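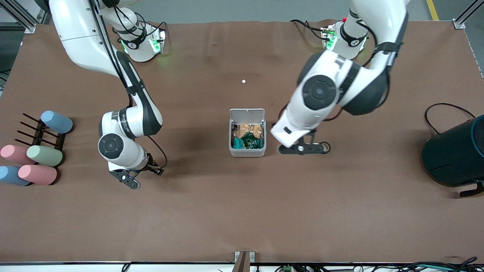

Clidlow Football Club Supporters' Group
Minutes of the meeting held on 12th July

1. Previous minutes
Agreed, with one correction: the club did not "promise" new turnstiles, it said it would look at them. It said the same in January.

2. New head coach
The chair reported on the club's briefing. The new man wants to press high and play three at the back. Several members asked who the three would be, as only two centre-halves are under contract. The club's answer was that recruitment is "ongoing". Members noted that this was also the answer last summer, when we let in 61 goals.

3. Pre-season
Friendlies are confirmed at home to Stonik and away to Saithong Athletic. The Stonik game is being sold at full league price. The meeting felt this was a bit much for a match with rolling substitutions. Secretary to write to the ticket office, though the last two letters are still unanswered.

4. Season tickets
Sales stand at 804. The club says it is "very encouraged". It would not give the figure for the same point last year, and members drew their own conclusions. The target of 4000 in the five-year plan was described from the floor as a fairy tale.

5. Stitine Stand
The club now says the roof will be mended before the first home game. No contractor has been named. One member asked whether the away end could be given over to home fans if rain gets in again — the chair will raise it, without much hope.

6. Away travel
Coaches need over 200 bookings across the season to break even. Fares held for now. Pick-up stays outside the bus station, despite the parking.

7. Any other business
The third kit was discussed at some length. No vote taken.
A request for a fans' seat on the board was put off again until the club replies.

Next meeting: after the Stonik friendly, upstairs room, usual time.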